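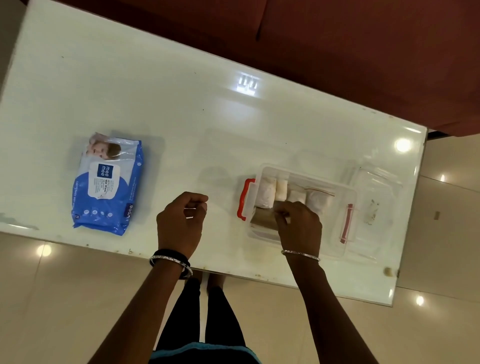
Nultanura Family Centre
Lounge and Shared Surfaces: Inspection Checklist with Comments

Inspected by: Hạnh Phan
Accompanied by: Rafsan Sarkar, room leader
Area: Lounge (sofa, white table, change supplies, tiled floor)
Checklist reference: 2244
Period: August, before the 9:30 a.m. opening

Ratings used on this form
S — satisfactory
M — minor item, to be fixed by the room team
A — action required, to be signed off by the centre manager
N — not checked on this visit

1. Table

1.1 Top is free of cracks, chips and raised edges
Rating: S
Comment: The edges were felt by hand along all sides. No sharp points were found.

1.2 Top is clean and free of marks
Rating: M
Comment: Small dark specks, scuffs and faint brownish stains are scattered over the white top and are more noticeable along one edge. Staff had wiped the table before the visit. The remaining marks did not lift with the standard spray. Room team to try the cream cleaner on a small patch first and report back.

1.3 Top is free of rust, mould or residue
Rating: A
Comment: There is a rust-coloured stain near one corner. The source was not found on the day. Items with metal bases are not to be left standing on the table overnight. If the stain returns after cleaning, the table is to be taken out of use for changing supplies and moved to the office.

1.4 Table stands level and does not rock
Rating: S
Comment: Pressed at each corner. The glossy finish is slippery when wet and must be dried after each wipe-down.

1.5 Table is clear of food and drink while supplies are being sorted
Rating: S

2. Wet wipes

2.1 Wipes are kept in their original pack with the label readable
Rating: S
Comment: One pack of Mee Mee wet wipes was on the table, with the brand name and product name readable on the pack. Wipes must not be moved into unmarked tubs. This was raised at the last inspection and has been corrected.

2.2 Pack seal closes fully
Rating: M
Comment: The seal was pressed down and lifted again at one corner. Mr Sarkar will replace the pack and set the old one aside for cleaning shelves and toys only.

2.3 Pack is within its use-by period
Rating: S
Comment: Checked by the room leader. The date of opening should also be written on each pack in marker. Staff on the morning shift were not all aware of this rule — please add it to the room notes.

2.4 Spare packs are stored out of children's reach
Rating: S
Comment: Spare packs are in the high cupboard in the hallway.

2.5 Wipes used on skin are kept separate from those used on surfaces
Rating: M
Comment: The practice is followed but there is no written sign. A sign is to be put up inside the cupboard door.

3. Clear storage container

3.1 Container is sound, with no splits in the walls or base
Rating: S
Comment: Clear plastic, rectangular. Held up to the window and checked on every side.

3.2 Latches open and close properly
Rating: S
Comment: The red latches at both ends were tested with the lid on. They were firm and did not spring open when the container was tipped. Latches should be checked again at the end of each month, as the hinge strip is the first part to weaken on this type.

3.3 Lid is kept with the container and placed on a clean surface when removed
Rating: S
Comment: The lid was set flat on the table during sorting. This is acceptable once the table has been wiped and dried. The lid must not be put on the floor or the sofa.

3.4 Contents are wrapped, rolled or bagged
Rating: S
Comment: White items inside were kept as a bundle and as rolls, with further white material in a clear zip-lock bag. Keep to this method. Any item that has been unrolled and not used goes to the laundry or the bin, according to type, and is not returned to the container.

3.5 Zip-lock bags are sealed along the full length
Rating: S
Comment: The bag with the red seal strip was tested and held. Bags that no longer seal are to be thrown out.

3.6 No loose packaging or unrelated items are stored with clean supplies
Rating: M
Comment: A brown cardboard tube was being kept near the front of the container. Cardboard takes up moisture and cannot be wiped, and craft materials have their own shelf. The tube is to be moved there or recycled. The team asked whether a tube could be kept to hold rolled items in shape. The answer for now is no — a plastic holder may be requested through the office.

3.7 Container carries a contents label and a packing date
Rating: A
Comment: A label listing the contents, the packing date and the initials of the person who packed it is required. One is to be fixed to the short side below the latch, where it will not cover the contents. The same requirement applies to the containers in the Fisden and Mrema rooms.

4. Hand hygiene during packing

4.1 Staff wash hands before handling clean supplies
Rating: S
Comment: Observed at the start of the session. Soap and paper towel were available at the sink.

4.2 Rings, bracelets and watches are removed
Rating: N

4.3 Hands are washed again if the sofa, floor or bin has been touched
Rating: M
Comment: The rule was known, but the nearest sink is down the hallway and the step may be missed when the room is busy. A pump bottle of sanitizer is to be kept on the high shelf for adult use only.

5. Sofa

5.1 Cushion covers and seams are intact
Rating: S
Comment: Reddish-brown sofa. All seams were checked by hand, including those at the back of the seat cushions. No filling was exposed.

5.2 Sofa is free of small objects in the gaps
Rating: M
Comment: A button and a hair clip were removed. Both are choking hazards for the younger group. The gaps are to be checked each morning before opening, with the check initialled on the door sheet.

5.3 Distance between sofa and table allows safe passage
Rating: A
Comment: The table is kept too close to the sofa for a child to pass between them without turning sideways. Older toddlers also use the seat as a step up to the table top. When supplies are not being sorted, the table is to be moved against the wall. Hưng Khương has agreed to mark its resting place with floor tape.

5.4 Upholstery is cleaned on schedule
Rating: S
Comment: The cleaning record was seen and is up to date.

6. Floor

6.1 Tiles are sound, with no lifting or broken edges
Rating: S
Comment: Beige tile. Grout was inspected near the table legs and in front of the sofa.

6.2 Floor is dry and free of dropped items
Rating: S
Comment: Dry at the time of the visit. A dropped wipe is a slip hazard on tile and should be picked up at once.

6.3 Mat is available for floor play
Rating: S
Comment: The mat is rolled and stored in the hallway outside play hours.

7. Actions and responsibility

Item 1.2 — Trial of cream cleaner on the table top. Room team.
Item 1.3 — Clean the rust-coloured stain and watch for its return. Rafsan Sarkar. Manager to sign.
Item 2.2 — Replace wipes pack. Rafsan Sarkar.
Item 2.5 — Sign inside cupboard door. Room team.
Item 3.6 — Remove cardboard tube from the container. Room team, same day.
Item 3.7 — Label the container and confirm labels in the Fisden and Mrema rooms. Châu Vương. Manager to sign.
Item 4.3 — Sanitizer for the high shelf. Office.
Item 5.2 — Add the sofa check to the door sheet. Room team.
Item 5.3 — Floor tape and new resting place for the table. Hưng Khương. Manager to sign.

Items rated A are to be closed within 30 days. Items rated M are to be closed by the next monthly walk-through. Where an item cannot be closed in time, the room leader is to write the reason beside it and tell the office before the due date.

8. General comments

The room was in good order and the supplies were well packed. Most of the minor items concern labelling and daily habits, and can be dealt with by the room team without purchase. The table is the main concern. If the marks cannot be removed, a replacement top should be considered in the next furniture order.

Item 4.2 was not checked because the inspector was called to the front desk during the second part of the session. It will be covered at the follow-up visit.

A copy of this form is to be kept in the room folder and a second copy in the office. Earlier forms for the lounge are filed under Ultton, the former name of the room, and should be left there until the folders are relabelled.

Inspector: Hạnh Phan
Room leader: Rafsan Sarkar
Received for the office: Hòa Khương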